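Notebook, shared copy
3 July 2020
Prandine trial, continued

Second full day with the Prandine demo instance. Writing this down before the vendor call so I don't get talked out of it.

The claim on their page is that a department can move its project intake off spreadsheets "in an afternoon." I gave it an afternoon. I loaded our export from January, 264 open and closed requests, same columns we send to everybody. 18 came through with no owner. No error, no warning, just a blank field and a green check at the top saying the import was complete. I only caught it by sorting on that column. All 18 have a slash in the department name, so my guess is the parser drops anything after the slash and then can't match what's left. Guess only. Haven't tested with a clean file.

Resource view: nice to look at. I don't trust the numbers. I set one analyst to 70 percent on the Alville campus migration and the view kept showing full availability until I logged out and back in. Could be caching. Could be that the chart reads from a nightly job, in which case the word "live" on the tab needs to go. Ask on the call, and ask for it in writing.

Permissions: three built-in roles. We need at least five. The custom role screen exists but Save is grayed out on the demo. They say it works in production. They said that about the calendar feed too.

Compared with Drimier, which we looked at in January: Drimier was ugly and slow, but it refused a bad row and told you which one. I would take that over the green check. The Drimier quote was higher, though I still can't tell what their quote included, so leave price out of it until both are on the same sheet.

Chou connector (ticketing to projects). Turned it on at lunch against the test queue. 534 tickets in the queue, and the connector made a project out of every single one, password resets included. There is supposed to be a filter for this. The filter page in the help docs describes a menu that isn't in this version. Deleted the lot by hand, in pages, as there's no bulk delete on a trial account. Most of the afternoon went there.

Things I'd want before saying yes:
- import log that lists failed or partial fields
- date and time of last refresh printed on the resource chart
- custom roles working in front of us, on our data
- connector filter shown end to end
- export of everything, including comments, in a format we can open without them

The last one matters most to me. The export I ran today had the task list and the dates but no comments and no attachments. If we leave in two years that's the part people will ask for.

Not recommending yet. Not ruling it out either, the request form builder is better than ours and the approval emails did go to the right people every time I tried.

To do: clean file without slashes, rerun import, compare. Check the chart again in the morning before anyone logs in. 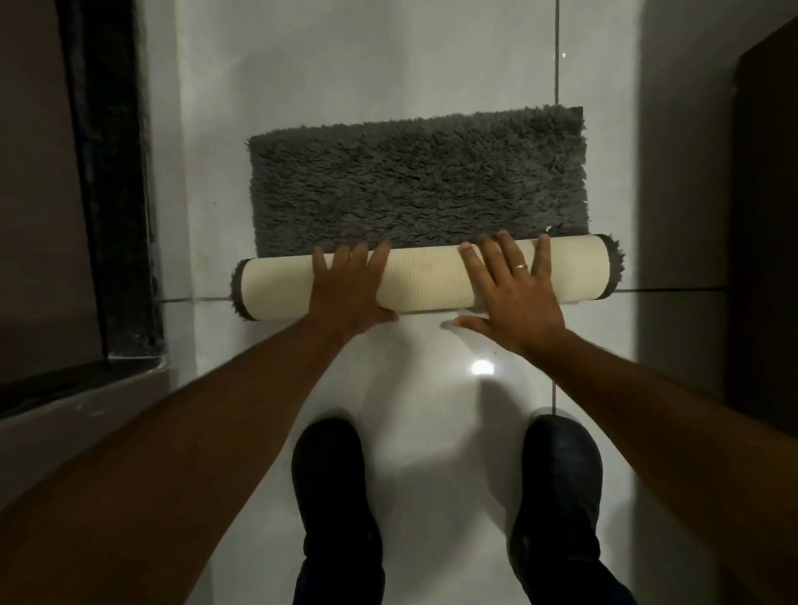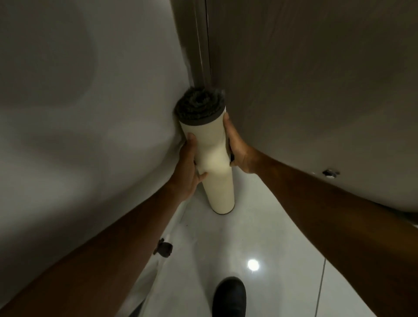

Gray mat, on the floor and then the cream roll on end in the corner.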